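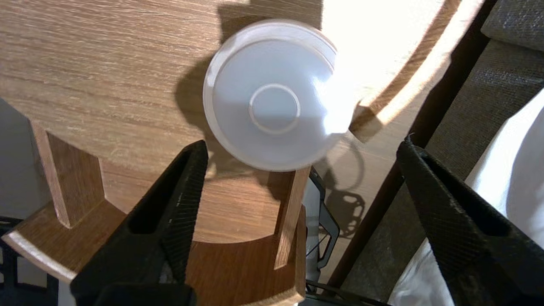
Drullthorpe 50 side table
Product code 702

Small round occasional table for guest rooms, landings and waiting areas. Supplied finished and fully assembled. Suitable for indoor use only.

Top: round, with raised lip
Diameter: 50 cm
Load limit: 17 kg, evenly spread
Finish: clear matt lacquer
Feet: felt pads, replaceable
Packing: one table per carton

The lip is there to stop pens, keys and small items rolling off. It also holds back minor spills, but the top is not sealed at the join and standing liquid should be wiped up promptly. Trays with a flat base wider than the top will rest on the lip and may tip.

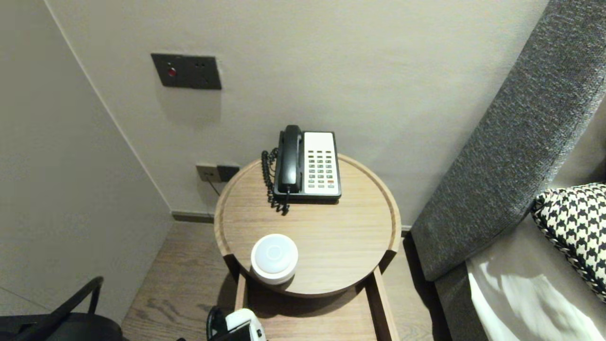
Side table with desk telephone, corner position.

Placing
Allow a gap of 4 cm between the table and any wall so that cables can drop behind without being pinched. Keep clear of radiators. Strong sunlight will lighten the finish over time — turn the table now and then if it stands near a window.

Care
Dust with a dry cloth. For marks, use a damp cloth and a little mild soap, then dry along the grain. Do not use wax, bleach or scouring pads. Light scratches can be treated with the Atadov repair stick, sold separately.

Spare parts
Felt pads are sold in packs of four. Replacement tops are not available; the top is glued to the frame during assembly and cannot be removed without damage.

Orders
Trade orders are handled by Shazia Gondal at the Grurkum sales office. Orders of over 17 tables are sent on pallets and need a ground-floor delivery point. Questions on finish matching go to Horácio Moreira — please send a sample of the finish to be matched, as colours cannot be judged from photographs.

Page last revised 16 Dec 2023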